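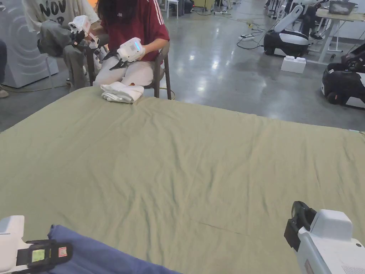 Page last modified: April 20, 2020

Workshop Tips: Software for Things That Fold Laundry

More tips from the Swanson workshop, where we've spent longer teaching software to fold a towel than any of us has spent folding towels. The hardware tips are on the other page. These are for people who have a working gripper, a table, some cloth and a program that disagrees with all three.

Cover the table, then believe the cover

A plain cloth over the tabletop gets rid of glare and gives you a nice flat color to subtract. Green is good if your laundry is mostly white. It's a poor choice if your laundry is green, a fact we got into the wiki only after a very long afternoon with a dish towel.

The cover wrinkles, of course, and your segmentation will find the wrinkles fascinating. Ours used to report one long crease as the edge of a garment and plan a beautiful grasp on it. Don't iron the cover. Put the creases in the training set, relabel them as table, and retrain. An ironed cover stays ironed until the first person leans on it, and then your model is back to picking up the furniture.

Thresholds go in a file

If you have a color threshold typed into the middle of a function, go and move it to a config file now. We'll wait. The same goes for grip force, jaw opening, approach height and anything called "temp_fix". Bresell, our calibration tool, reads all of them from one text file and prints them at startup, so when someone says "I didn't change anything" there's a printout to look at together.

Name the units in the key. "height_mm" is ugly and has saved us a fingertip.

Check the clocks before the cameras

Two streams that are 40 milliseconds apart look perfectly fine when you play them back. They look fine right up until you train on them, and then the policy closes the jaws on the place where the hem used to be. Clap the jaws together once at the start of every recording and line the streams up on the clap. It's how film crews do it, and they have better snacks.

Niltside (our logger) will do the lining up for you if you pass it --sync. It's off by default for reasons that are lost to history.

Left and right

Decide whose left. Write it on the wall. When people sit on opposite sides of a table, each with a hand-held gripper in each hand, there are at least two lefts in play, and the software will happily mix them. Our rule: left means the left hand of the person doing the work, always, and anything seen from across the table gets converted on import. If you flip images to get more training data, flip the hand labels too. We mention it with the calm of people who once didn't.

A quick test that takes no code: record someone wiggling only the left gripper, load it, and look at which trace moves. Do it again after every update.

Start episodes from something you can describe

"Cloth on table" isn't a starting state. "Folded bundle, resting near the far edge, one flap loose" is getting closer. 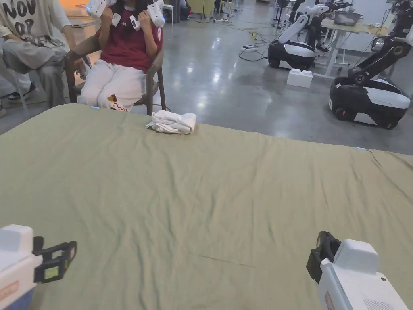
The planner doesn't need the whole geometry of a towel, which is just as well, as it was never going to get it. It needs to know which of a few kinds of mess it's looking at. We use 4: flat, folded, bunched, and other. Other is the largest. Every so often somebody proposes splitting it up, and we go for a walk until the feeling passes.

Tag the starting state when you record. Tagging later means opening 1,554 episodes one at a time and asking yourself what "bunched" really means, and by the end of the first tray of coffee you won't know.

Expect people in the background

Someone will be sitting past the far edge of the table. They'll have knees, sleeves and opinions. If your detector was trained on an empty room, it will try to fold their pants. Crop to the tabletop before you run anything clever. The four corners of the table go in the config file (see above) and get checked each morning, as tables wander.

While you're there, mask out your own grippers. White housings and white towels have a lot in common as far as a camera is concerned, and we had a stretch where the top-scoring grasp was the other hand.

Planning: let it give up

Every folding loop needs a limit on tries. Ours is 2 regrasps, then stop, open the jaws, back away and log the state as "other". Without the limit the planner keeps nudging the cloth an inch to the left, seeing a slightly different cloth, and making a fresh plan with undimmed enthusiasm. It's a bit like watching someone park.

Make backing away its own routine and test it more than the fold. It should work from any pose, with the jaws full or empty, and it shouldn't call the camera at all.

Simulation, such as it is

Sostemex is what we use for simulated cloth. It's fine for finding out whether your code crashes and whether the arm would go through the table. It's less fine for cloth. Simulated towels slide like wet ham, and a policy that folds them perfectly will stand over a real one and pat it. Use it for the plumbing - message timing, limits, what happens when a frame goes missing - and keep the folding for the real table.

If you must tune in simulation, randomize the friction far beyond what seems sensible, then a bit more.

File names

Date first, then task, then hand, then a number. No spaces. No "final". The folder from last September has a "final_final_USE_THIS" in it which we're fairly sure should not be used, and which three scripts depend on.

Odds and ends

Print the version of the model on the screen in large type while it runs. Small type doesn't get read.

Turn off automatic updates on the recording machine. All of them. Then look again, there's another one.

Log the battery level with everything else. A tired gripper closes late and looks just like a software bug for most of a day.

Save the failures. They take up the same disk space and you'll want them when the new segmentation goes in. Niltside's "delete failed runs" button can be hidden under Settings, Display, bottom of the list.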